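Textiles & Garment Care, Unit 2
Handout: caps — shape, washing, drying, storing

Read before the practical. Bring one cap of your own, any age, any state. If you haven't got one ask Visitación Calvo, she has a box.

Parts of a baseball cap (you need these words for the worksheet)

Crown — the part that sits on the head. Usually six panels, sometimes five.
Brim (also called peak or bill) — stiffener inside, fabric over the top and underneath.
Sweatband — inside, runs round the bottom of the crown. Where most of the dirt is.
Button — top, where the panels meet. Not on every cap.
Closure — strap at the back. Plastic snap, buckle, hook and loop.

Structured vs unstructured. Structured = stiff backing (buckram) behind the front panels, stands up by itself. Unstructured = no backing, crown slumps and creases when nobody's wearing it. Press the front panel in with a thumb. If it springs back, structured. If it stays in, unstructured, or an old structured one that has been through the machine too often.

Stiffeners in the brim

Older caps: cardboard. Do NOT soak. Board swells, goes lumpy, never dries flat again. Newer caps: plastic, can get wet. How to tell — flick the brim with a fingernail. Hollow papery sound usually means card, dull click usually means plastic. Not foolproof. If unsure treat as card and spot clean only.

Colour

Reds and navies are the worst for bleeding. Test first: damp white cloth, press on an inside seam for a minute, look at the cloth. Any colour on it, wash alone and cold. Dark reds can also fade along the brim edge, where it gets handled and where the sun catches it. Write down what you see on your own cap before you do anything to it, we compare afterwards.
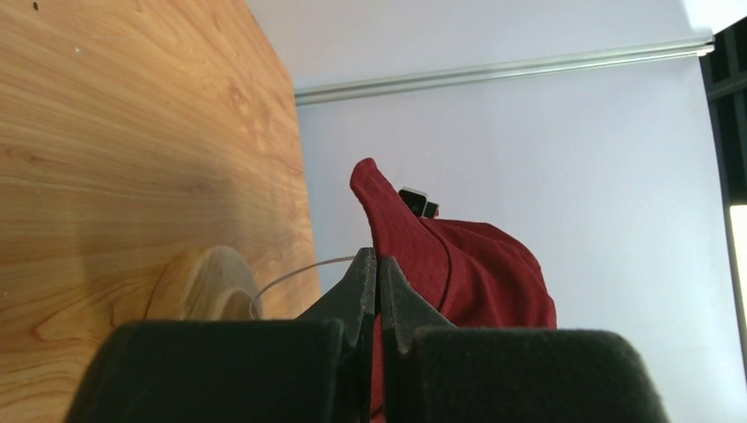 Creases in the crown come out with steam and a rolled towel inside, not with an iron pressed straight on. Hold the steamer off the fabric, keep it moving, shape with your free hand, let it cool on the towel. Taking it off the towel warm is the usual mistake and you will be doing it again. Curved brims: steam the underside, bend, hold till cool. Đức Sầm uses a mug for this, put the brim through the handle side if it fits, otherwise an elastic band round it.

Washing by hand

Cool water, small squirt of liquid detergent. We have Keno in the cupboard, any mild one will do.
Sweatband first, soft toothbrush, small circles.
Then crown, outside only if structured.
Rinse untill the water is clear.
Press in a towel. No wringing!
Dry over a bowl or a rolled towel, away from the radiator.

Dishwasher — people will tell you to do it. Don't. Heat plus dishwasher detergent takes the colour out.

Storing

Don't fold the crown back into itself if structured, the crease stays in the buckram. Unstructured is fine folded for a suitcase. On a shelf: brim forward, crowns nested one inside the next, heaviest at the back. Hooks are OK by the strap. A hook through the crown leaves a point in teh fabric.

Worksheet (hand in at end of practical)

a) Your cap: structured or not, and how you know
b) Stiffener: card, plastic, unsure
c) Result of the colour test
d) Method chosen, one sentence why
e) Sketch before and after, side view, label crown and brim

Next unit is knitted hats. Different problem altogether — stretch. Read the Lozano sheet on wool beforehand, copies in the tray by the sink.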